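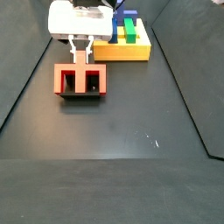 Recording a Block Task by Remote Control

Operators at the Lerndale site record demonstrations with the Moruseo hand controller. Read this page in full before opening a session.

Before recording

Set the controller scale to 49 percent. Confirm that the session number shown in Gresent matches the task sheet. The block task is filed under 2669.

Recording the grasp

1. Press Start and wait for the tone.
2. Bring the open gripper over the stem of the salmon-pink piece.
3. Lower slowly, then close the fingers until they stop moving.
4. Complete the move given on the task sheet.
5. Open the fingers fully and draw the gripper clear of the piece before pressing Stop.

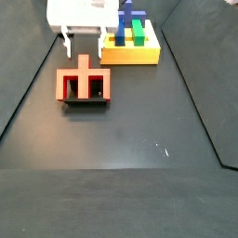
Photo: Lerndale Automation Training Office

With the fingers open and empty, check that the blue and green pieces are still standing on the yellow block. If either has fallen, mark the recording as Rejected and reset the work area by hand.

Operators should not pause in the middle of a grasp. A hesitation of more than a second is kept in the recording and will be learned along with the motion.

A complete set consists of 100 accepted recordings.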